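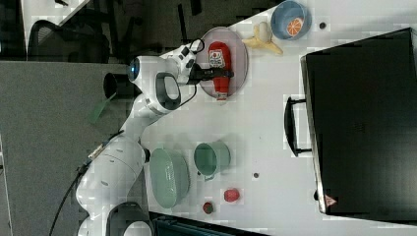
Which gripper should you buy first? The dull two-finger one, and spend what you save on spare fingertips.

(Pause. Someone from sales will object. Let them.)

We ran the Plendex and the Tistlow on the same arm in August, 60 picks each. The Tistlow has the nicer brochure. It also has a force setting that goes from "polite" to "lawsuit" with very little in between. Lihua wrote her own ramp for it, 31 lines, and after that we were on speaking terms again.
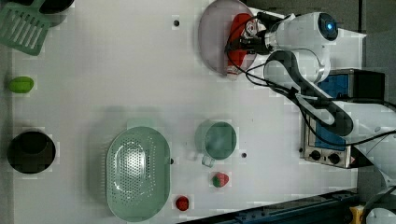 The Plendex dropped more on day one – 23 picks lost, most of them my fault for trusting the default width. Shengli changed the pads and I stopped keeping a grudge list.

Next slide: controller lag. Go slowly, Wycliffe has the real numbers and he will be sitting in the second row.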